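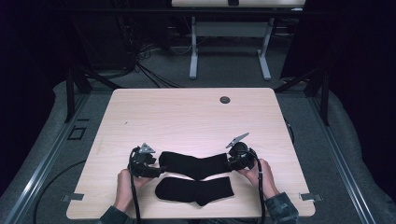

Knitted and woven fabrics behave differently under load, and most of what you will measure this term comes down to that difference. A woven cloth is made of two sets of yarns crossing at right angles. When you pull along either set, the yarns are already nearly straight, so the cloth gives very little before the fibers themselves start to carry the force. A knit is made of loops. Pull on a sock from both ends, like the black one held stretched over the tabletop, and the loops change shape long before the yarn does. Most of the stretch you feel in everyday clothing is loop movement.

Terms for this unit

Extension is the added length under load, given as a percentage of the starting length. A strip that starts at 60 mm and is pulled to twice that length has an extension of 100 percent.

Recovery is how much of the extension goes away once the load is taken off. Always write down how long you waited before measuring. A knit keeps creeping back for a while, and two people who wait different times will get different answers from the same strip.

Wale and course. Wales are the columns of loops that run the length of the fabric. Courses are the rows that run across it. Plain jersey stretches more across the width than along the length, so every result must say which direction was tested.

Bias is the diagonal of a woven cloth. Wovens stretch far more on the bias than along the yarns — this is why bias-cut skirts hang the way they do, and why their hems drop.

Elastane

Elastane is usually a small share of the yarn. Its main job in a knit is recovery. A cotton jersey without it will stretch well enough but stays baggy at the knees and elbows. Heat and chlorine both shorten its life, so check the care label before you choose a sample for the wash series.

Lab work

Work in pairs. Cut three strips in each direction from the Ostach jersey and three from the Fudden twill. Mark the gauge length with a fabric pen and let the strips lie flat overnight. Hang the 800 g weight, read the length, remove the weight, wait, and read again. Discard any strip that slips in the clamp and cut a new one.

Reports go to Selina Ruchti in Room 276. Chaimae El Khatib has the spare clamps. If you missed the March session on yarn counts, get the notes from Angharad Rowlands before you start, as the second half of the report depends on them.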